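The second life of the village wash house

By the time I found the right door in Trudley, I could smell it - warm cotton, a bit of soap, and somebody's toast from the flat upstairs. I've been visiting community laundries since March and I still get a little thrill when I walk into a new one. They are such cheerful places! You go in with a bag of sheets and come out knowing whose runner beans have failed and which bus has been moved to the far side of the square.

Trudley's opened 34 years ago in what had been a seed merchant's, and you can still see the loading hook over the side door. When the last private launderette in the valley shut, 115 households signed a letter asking the parish to keep the place going. It now gets through 456 loads in a busy month, most of them bedding, with a great surge of muddy football kit every autumn.

Drarnton took a different road. Its laundry is tucked behind the library, so people put a wash on and wander through to read the papers, and the librarians have learned to tell from the hum through the wall when a spin is nearly done. I spent a whole wet morning there and finished half a detective novel (I've since bought my own copy, because I couldn't bear not knowing).

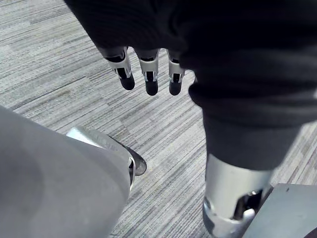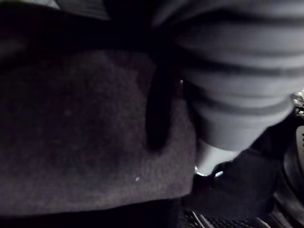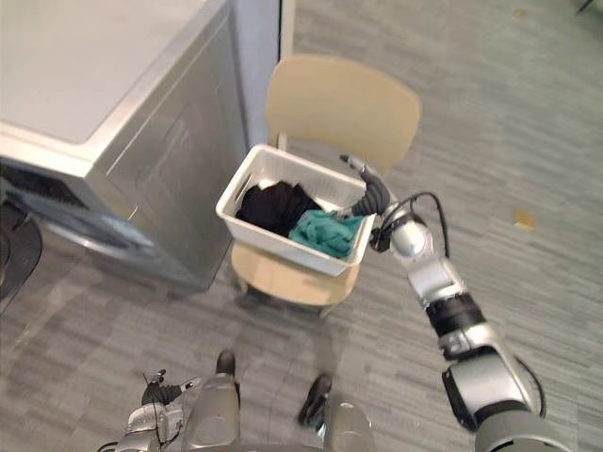 Soft textures, ribbed folds and, in the last picture, a white basket waiting on a chair beside a steel front-loader.

What I love most is how much knowledge gets passed along over the folding. At Saha, a tiny place up on the moor road, I was taught to fold a fitted sheet by a retired ferry cook, and it has stuck. You tuck one corner inside the next, lay the whole thing flat and fold the curved edges in before you do anything else. I've shown it to everyone I know, whether they asked or not.

Saha also has the best noticeboard of the lot - piano lessons, a lost tortoise, three separate people wanting jam jars. The building cost 380 pounds to repaint last summer, all of it raised from a cake stall, and the colour is a yellow so bright that walkers use it to find their way down in fog.

If you'd like to try one yourself, go early in the week, when it's quieter and the regulars have time to chat. Take coins, as two of the three still don't accept cards, and take something to share. Ginger biscuits went down very well at Drarnton. My next stop is Altine, where I'm told there's a drying green by the river and a long-running argument over wooden pegs.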